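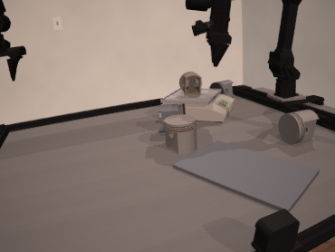 Sachiko Kobori had been writing the same novel for 19 years, and on the morning she finished it she went downstairs in her slippers and told the only person awake, who was her lodger.

"Finished finished?" asked Riku, with a piece of toast halfway to his mouth.

"There's a last line," said Sachiko, "and I don't hate it."

He put the toast down, got up, and shook her hand, very formally, and then (being a kind young man) he made her an egg. The book was called Pranerari, after the island where it took place, and Riku had heard so much about the island over the years that he could have found the post office in the dark.

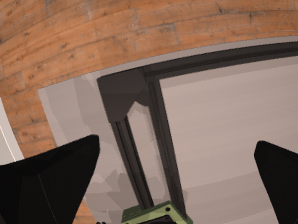

The trouble with the last chapter had always been the ferry office, where her heroine waits all night for a boat to Torska. Sachiko had given it marble, then carpet, then a rug with a burn in it, and none of them would let the poor girl sit down and cry. In July she finally gave it a floor of long reddish-brown planks, with small knots and dark grain in them and thin grey seams between the boards, and the girl sat down on it at once, as if she had been waiting for somewhere to sit – and cried for almost 45 pages.

"That's a lot of crying," said Riku.

"I know. Sayaka will want it down to 2."

"Will you let her?"

Sachiko thought about it while she salted her egg. Sayaka Kudo had been her editor since the first book, and was very often right.

"I'll let her ask," she said, and held out her cup for more tea.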